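Sorting Before the Bin: Food Waste in a Shared Student Kitchen

Project report, Household and Environment course
Author: Ataberk Altıntaş
Residence: Fornden House, second floor kitchen

1. Why I chose this subject

When I moved to Fornden House, I was surprised how much bread was thrown away. In my family we dry the old bread in the oven and use it in soup or with meatballs, so I was not used to seeing half a loaf in the trash. In the course we had to choose a question from our own daily life and study it with simple methods. My question was: what kinds of food do students throw away in a shared kitchen, and can small changes in the kitchen reduce it?

There are 14 residents who use our kitchen. We have two refrigerators, one freezer and a cupboard for each person. The town of Zestulach collects food waste separately, and the residence gives paper bags for this purpose. Before the project, most of us put food in the general trash, because the food waste bin was behind the door and it did not have a label.

2. What I read before starting

I read the waste guide from the town and two chapters from our course book. The guide divides food waste into the part which could be eaten and the part which could not, for example egg shells, bones, coffee grounds and onion skin. I found this division useful and I kept it in my own work. The course book also explains that people usually guess their waste too low when they answer a survey. For this reason I decided to weigh the waste and not only ask about it.

3. Method

The study had two parts. The first part was one week in February, when I changed nothing in the kitchen except that I moved the food waste bin next to the sink, so that I could measure properly. The second part was also one week, three weeks later, after the changes I describe in section 4.

Every evening at 9 p.m. I took out the paper bag and sorted the contents into groups: bread and cereals, fruit and vegetables, dairy, cooked meals, meat and fish, and the part that could not be eaten. I wore gloves and I weighed each group on a kitchen scale, in grams. The scale belongs to the residence and its name is Toivonen. It shows steps of 2 grams, and this was exact enough for my purpose.

All the residents knew about the study and agreed to it. I did not write down who threw away what. I think this was important, because in the first days some people were a little shy to use the bin when I was in the kitchen.
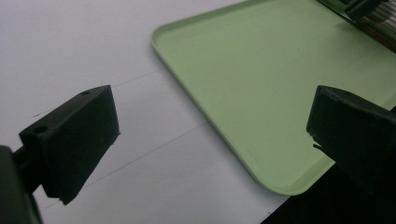
What food was thrown away the most in the first week?

Bread was the biggest group by weight, and cooked rice and pasta from the group of cooked meals came after it. Fruit and vegetables were in third place, mostly salad leaves and soft tomatoes.

I had expected dairy to be higher, but milk and yogurt were usually finished before the date. It is possible that some milk was poured into the sink, and my method cannot measure this.

4. The changes

At the floor meeting I showed the results of the first week and asked for ideas. Three of them were chosen.

The first was a common shelf. The top shelf of the left refrigerator became a place for food that everybody can take. Each item needs a small paper note with the day it was opened. Before this, the shelf was full of old sauces, and it took one long evening to clean it.

The second was a bread rule. Everybody who buys a big loaf cuts it in half and freezes one part on the same day. Many students told me that they did not know sliced bread can go from the freezer directly into the toaster.

The third was a measuring cup for rice. I taped a paper on the inside of the cupboard door with the amount of dry rice and pasta for one, two and four persons. The paper is simple, but I saw people looking at it almost every evening.

5. Results of the second week

The weight of bread was clearly lower, and on one day the bag contained no bread at all. Rice and pasta also went down. On the best day, the whole bag was under 1,000 grams, and this did not happen in the first week. The part that could not be eaten stayed almost the same, as I expected – people still drink coffee and peel potatoes.

Fruit and vegetables did not change much. The common shelf worked well for closed packages and for leftovers from a party, but people did not like to take an opened bag of salad from somebody else. One neighbor suggested that we buy salad together at the Surkent market, but we did not have time to try it.

6. Problems and limits

Two weeks are short. In the second week two residents were at home with their families for several days, so there were fewer meals in the kitchen. I should have also noted how many people ate dinner each evening, and then the weight could be divided by meals. I understood this only when I was making the tables.

Also, people behave differently when they know that somebody weighs their trash. Maybe some of them ate the old bread only to be polite to me! To learn if the change is real, the measuring must be repeated later, when the project is not new anymore.

Wet food is another problem. Tea bags and fruit weigh more when they are fresh, and a part of the water stays in the paper bag. I weighed the bag too, but I did not correct the numbers for the water.

7. What I would do next

I would like to repeat the measuring in the autumn, when new residents come – with a list of the meals this time. The kitchen on the third floor has also asked for the rice paper, and I gave them a copy. If they agree, they could be measured in the same week without any changes except the position of the bin, and then there would be something to compare with.

I thank the residents of the second floor for their patience, and our teacher for the comments on the first version of the method. The tables with the daily weights are in the appendix.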